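와스브리지, 파지 계획 소프트웨어 '패리' 새 판 공개
긴 물체 집기와 가려진 물체 추정 개선, 시뮬레이션 시험 도구도 함께 배포

2018년 3월 10일

로봇 제어 소프트웨어 업체 와스브리지(Wasbridge)가 로봇팔용 파지 계획 소프트웨어 '패리(Parry)'의 새 판을 내놓았다. 새 판은 길고 가는 물체를 집을 때의 손가락 방향 계산을 고쳤고, 다른 물건에 일부가 가려진 물체의 자세를 추정하는 모듈을 새로 넣었다. 회사 내부에서 쓰던 시뮬레이션 시험 도구 '아시에르(Asier)'도 같은 날부터 내려받을 수 있다.

패리는 깊이 영상과 물체 모델을 입력으로 받아 그리퍼가 접근할 방향, 손가락을 벌릴 폭, 접근 경로를 차례로 계산한다. 종전 판은 물체의 무게중심 근처만 파지 후보로 삼았다. 막대나 관처럼 긴 물체의 한가운데를 다른 물건이 막고 있으면 후보가 모두 버려지고 계획이 실패로 끝나는 일이 잦았다.

새 판은 물체의 긴 축을 따라 후보를 나누어 만들고, 각 후보마다 팔 전체의 충돌 여부와 들어 올릴 때 손목에 걸리는 부하를 함께 계산한다. 무게중심에서 먼 쪽을 집는 후보에는 벌점을 주되 제외하지는 않는다. 벌점의 크기는 설정 파일에서 바꿀 수 있다.
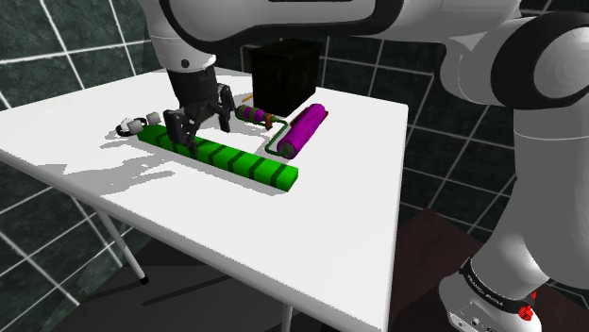 시뮬레이션 시험 화면. 두 손가락 그리퍼가 초록색 막대의 왼쪽 부분 위에 놓여 있다.

개발을 이끈 야밀라 리바데네이라는 "가운데를 잡을 수 없을 때 어디까지 양보할지를 사용자가 정하게 했다"며 "물류 쪽과 설비 조립 쪽의 요구가 서로 달라 기본값 하나로는 맞출 수 없었다"고 말했다.

회사는 아시에르로 만든 시험 장면 219개에서 새 판과 종전 판을 비교했다. 장면마다 탁자 위에 크기와 모양이 다른 물건을 섞어 놓고, 지정한 물체 하나에 대한 파지 계획을 요청하는 방식이다. 종전 판이 계획을 찾지 못한 장면은 107개였고, 새 판에서는 이 수가 40개로 줄었다. 남은 실패의 대부분은 물체 양 끝이 모두 막혀 있거나 물체가 탁자 가장자리에 바짝 붙은 경우였다고 회사는 설명했다. 계산 시간은 후보가 늘어난 만큼 길어졌으며, 회사는 구체적인 수치를 공개하지 않았다.

가려진 물체의 추정은 별도 모듈이 맡는다. 보이는 부분의 윤곽과 표면 무늬를 물체 모델에 맞춘 뒤 보이지 않는 부분의 위치를 확률 분포로 내놓는다. 계획기는 이 분포를 받아 불확실한 구간을 장애물로 취급한다. 이 때문에 상자 뒤로 이어지는 관을 집을 때는 보이는 쪽을 우선 고르게 된다. 서로 겹친 물건도 개별 물체로 나누어 처리하며, 위에 얹힌 물건과 밑에 깔린 물건의 관계를 장면 기록에 남긴다.

시험 장면에는 초록색 관과 검은 상자, 페인트 롤러, 스마트폰 등이 쓰였다. 관에서 갈라져 나온 가는 관과 밸브 부품이 달린 모델도 있어, 단순한 원통으로 근사할 때와 세부 형상을 그대로 쓸 때의 결과를 비교할 수 있다. 드위누엔 이반스 인식 담당 연구원은 "원통으로 근사하면 계산은 빠르지만 옆으로 나온 부품을 놓친다"며 "새 판에서는 파지 지점 가까이에만 세부 형상을 적용한다"고 설명했다.

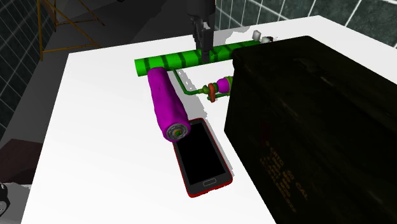

시험 도구 아시에르 공개

아시에르는 시험 장면을 만들고 같은 조건으로 되풀이해 실행하는 도구다. 물건의 종류와 배치, 조명, 카메라 위치를 파일로 저장하며, 난수 초깃값까지 기록해 다른 컴퓨터에서도 같은 장면을 불러올 수 있다. 계획이 실패하면 마지막으로 버려진 후보와 그 사유가 실행 기록에 남는다. 함께 배포되는 물체 모델은 600개가 넘는다.

연구와 교육 목적의 사용은 무료이고, 상업적 사용에는 패리 사용권이 필요하다. 기존 패리 사용자는 추가 비용 없이 새 판으로 옮길 수 있으나, 설정 파일 형식이 바뀌어 변환 프로그램을 한 번 실행해야 한다. 종전 형식은 다음 판부터 지원하지 않는다.

트로사이드에서 자동화 설비를 설계하는 이드리스 기틴스는 시험판을 미리 써 본 뒤 "실패 사유가 기록에 남는 점이 가장 쓸모 있었다"고 평가했다. 다만 그는 "시뮬레이션에서 찾은 계획이 실제 장비에서도 통하는지는 마찰과 물체 무게를 현장 값으로 바꿔 다시 확인해야 한다"고 덧붙였다.

와스브리지는 오는 8월 후속 판에서 흡착식 그리퍼를 지원할 계획이다. 두 팔을 동시에 쓰는 작업의 계획 기능은 일정이 정해지지 않았다. 사용 설명서는 현재 영어로만 제공된다.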